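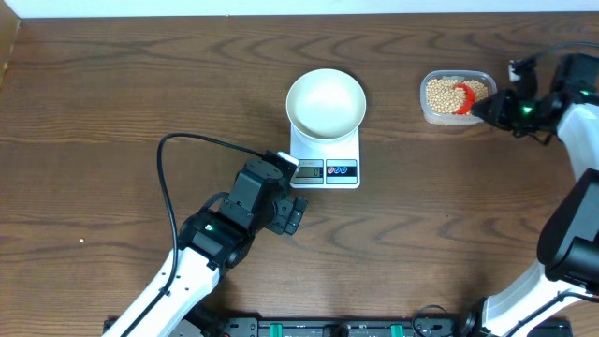 Weighing Station: Dried Soybeans

Gallery, Bronddale pantry workshop
Text: Melquiades Figueroa. Last revised Oct 2, 2024.

The page covers the soybean station at Bronddale: one scale, one bowl, one container of beans and one scoop. The layout was drawn up by Araceli Tapia for the dry goods bench and has been kept with two changes, both noted further down. Other stations (rice, lentils, rolled oats) have their own pages and use the same order of work.

Scale and bowl

The scale is a white digital kitchen model with a square platform. The display is at the left of the front face and the two buttons, one red and one blue, are to the right of it. The round bowl goes on the platform before any beans are moved, and the display must read 0 with the bowl in place. If it shows anything else, zero it again before scooping. A bowl that has been lifted off and put back is treated as a new bowl.

The bowl is wide for the amount it has to hold. Soybeans are hard and round, and they bounce when dropped from any height onto a bare glazed surface. A wide rim catches most of them. Tipene Maihi tested a narrow, deep bowl at this station in the spring and lost beans on nearly every first scoop. The narrow bowl was moved to the oats.

Container and scoop

Beans are kept to the right of the scale in a plastic container with rounded corners. The red scoop is stored in the beans with its handle up and toward the right side, where it can be taken without reaching across the scale. The first of the two changes to the layout was made at this point. In the original drawing the container stood directly in front of the scale and hid the display.

Fill level matters less than it does for flour. Soybeans do not pack down in the scoop, so a level scoop from a full container and a level scoop from a low one weigh close to the same. The container is topped up when the scoop touches the bottom.

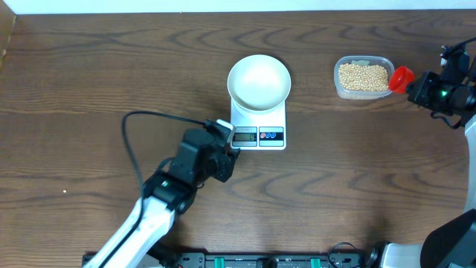

The second change was the order of adding. The standard portion is 30 g. Earlier instructions called for full scoops until the reading passed the target, then removal by hand. Removal is slow with a round bean, and fingers resting on the rim disturb the reading. The current method is to stop short and finish with a partly filled scoop, tilted slowly, until the display reaches the figure.

Order of work

1. Set the scale on the flat of the table, display facing the user.
2. Place the bowl in the center of the platform.
3. Check for 0.
4. Take a level scoop and lower it to the rim before tipping.
5. Wait for the reading to settle.
6. Finish with a partial scoop.
7. Return the scoop to the beans, handle up.

Accuracy

Soledad Barajas weighed 11 portions by this method and checked each on the bench balance in the next room. The largest difference was 2 g. That is acceptable for soaking and for soup portions. It is not acceptable for the tofu batches, which are weighed in bulk.

Notes on the table

The top is wood with a strong wavy grain. Stray beans are close to it in tone and are easily missed, so the surface is wiped toward the front edge with a flat hand after every four portions. Uriel Aguirre has asked for a plain dark mat under the scale. A mat must be thin and firm. Soft mats let the scale feet sink unevenly, and the reading drifts.

Related pages: Rice station. Lentil station. Rolled oats station. Cleaning and storage of scoops.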